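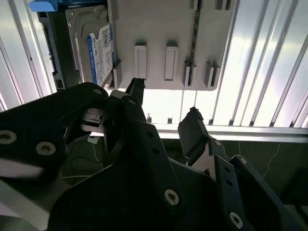

Módulo 4. Bandejas, clips y útiles de apoyo en el montaje de unidades de almacenamiento

Taller de Montaje y Mantenimiento de Equipos. Centro de Formación Datitz
Apuntes para el alumnado, revisión de mayo

4.1 La bandeja

Una unidad de disco duro no se atornilla casi nunca directamente al chasis. Entre la unidad y el chasis va una pieza intermedia, la bandeja (en algunos manuales, «caddy» o «portadiscos»). La bandeja fija la posición de la unidad y permite extraerla sin desmontar el resto del equipo.

En el taller se trabaja con bandejas de plástico. Pueden llevar clips en relieve, pestañas ranuradas o las dos cosas. Conviene distinguirlos:

Clip: saliente que retiene otra pieza por presión. Cede un poco al montar y vuelve a su sitio.
Pestaña ranurada: lengüeta con una abertura en la que entra otra pieza. No está pensada para doblarse.

El error más frecuente es forzar una pestaña como si fuera un clip. El plástico se marca en blanco por la línea de doblez y la pieza se da por perdida.

4.2 La etiqueta

Antes de montar se anotan en la ficha el modelo, la capacidad y el número de serie. En las prácticas se usan unidades de 500 GB dadas de baja, procedentes del almacén Marchal. La etiqueta no se despega ni se tapa con adhesivos propios. Si está dañada y no se lee, se escribe «ilegible» en la casilla correspondiente y se deja constancia del número de lote.

El inventario del curso comprende 838 unidades y 1.736 clips sueltos, repartidos en cajas. Cada pareja responde de su caja hasta el final de la práctica.

4.3 Manipulación

Se sujeta la unidad por los costados de la carcasa. No se apoyan los dedos en la placa electrónica ni en los contactos.
La pulsera antiestática se conecta antes de abrir la bolsa.
Una unidad que ha caído se aparta, aunque no presente golpes visibles.
No se apilan unidades fuera de su bandeja.

4.4 Clips de extremo y almohadillas

Los componentes alargados llevan a veces un clip en cada extremo. Los dos clips no siempre son iguales: uno puede tener un escalón o una lengüeta lateral y el otro ser un rectángulo liso. En ese caso tienen posición propia y no se intercambian. Antes de retirarlos se hace un croquis con el lado de cada uno.

Las almohadillas se revisan a la vez que los clips. Se mira que estén enteras y bien asentadas. Si un borde sobresale del cuerpo, se compara con el croquis antes de recortar o recolocar nada.

4.5 El útil de apoyo

El útil es la base moldeada sobre la que descansa el componente durante el trabajo. Tiene soportes en relieve y rebajes; cada uno corresponde a una pieza o a una posición. El componente se deja horizontal sobre los labios de apoyo, sin apretar. Si baila, está mal colocado o no es el útil que corresponde.

Los útiles se usan sobre mesa de lamas de aluminio. Las ranuras se limpian con brocha al terminar, porque los tornillos pequeños acaban siempre ahí. Las manchas y rayas antiguas de las lamas no se lijan.
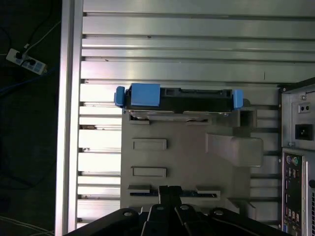
4.6 Práctica

Material por pareja: una bandeja, una unidad, un útil, un juego de clips Wenum y la ficha 17.

1. Comprobar el material con la ficha y firmar la casilla de recepción.
2. Anotar los datos de la etiqueta.
3. Dibujar el croquis de clips y almohadillas.
4. Colocar el componente en el útil y comprobar el apoyo en los dos extremos.
5. Montar la unidad en la bandeja.
6. Desmontar y devolver todo a la caja.

La ficha se entrega con el croquis grapado detrás. Para ampliar: cuaderno técnico Drakwood, capítulo de fijaciones, disponible en la biblioteca del taller.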